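Single-Zone Induction Cooktop, Countertop

We list this one because people kept asking for it, and because a plug-in cooktop is the cheapest way to find out whether you like cooking on induction. We were less keen than the people asking. What follows is what we'd want to read before buying.

The unit is a black glass slab with one cooking zone, a strip of touch controls along the front edge and a power cord at the back. No knobs. If you have used a touch panel with damp fingers you already know our first complaint. It will ignore you, then take the second press as two.

The Nikthorpe shop has had one on the demonstration table since January, mostly for rice, porridge and eggs. It boils water quickly, as every seller will tell you. What sellers mention less is the low end. The bottom settings pulse on and off, so a thin pan simmers, stops, and simmers again. A heavier pan hides most of this. We would not melt chocolate on it without a bowl over water. 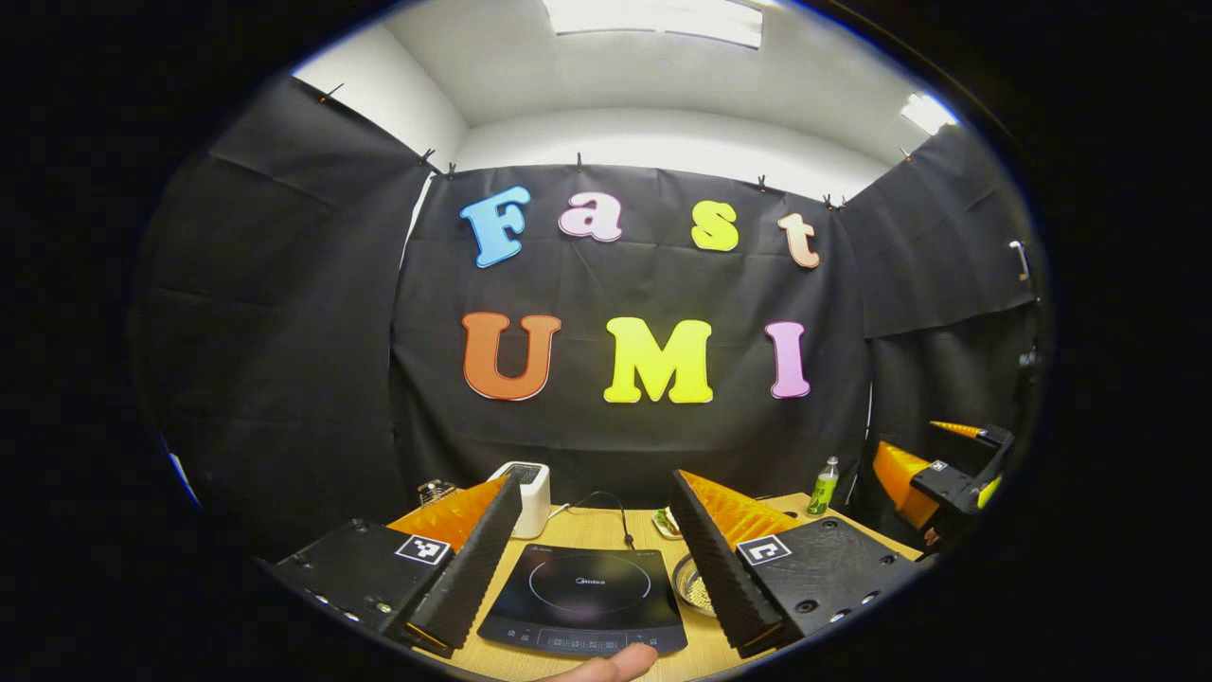
Midea induction cooktop on a light wooden table, cord to the rear, bowl of small pale grains or seeds alongside.

Leave more table than you think you need. The cooktop itself is small enough, but the cord has to go somewhere and you still want a spot for a bowl and a plate. Keep the air vents clear and don't push it up against a wall.

"Works with all your pans" is a claim we see a lot, and it is wrong. Try a magnet on the base. Out of 12 pans in our stockroom, 7 worked. The Walen steel saucepan was fine, and so was the Wondar skillet. The Cozma aluminum pot did nothing at all, and we had to take back two of them from customers who bought the set together. We no longer sell them as a set.

The thin circle printed on the glass marks the cooking zone. A big pan will sit over it happily enough and cook hot in the middle and pale at the rim. If you mostly fry for four, get a proper range.

Worth having for a rental, a dorm that allows it, or a second burner at the holidays. We don't think it replaces a stove.

Stock no. 681
Returns within 9 days, clean and in the box
Page updated March 5, 2022

3 comments

panlid: Mine hums with the cheap skillet. Quiet with cast iron. Is that normal?

Store reply: Yes, thin pans buzz. Try a lower setting.

tworooms: I'll argue with the chocolate part, I do it on low in a thick pan and haven't burned any yet.

Related items
Walen Steel Saucepan with Lid
Wondar Flat-Base Skillet
Silicone Cooktop Mat, Round
Glass Scraper and Spare Blades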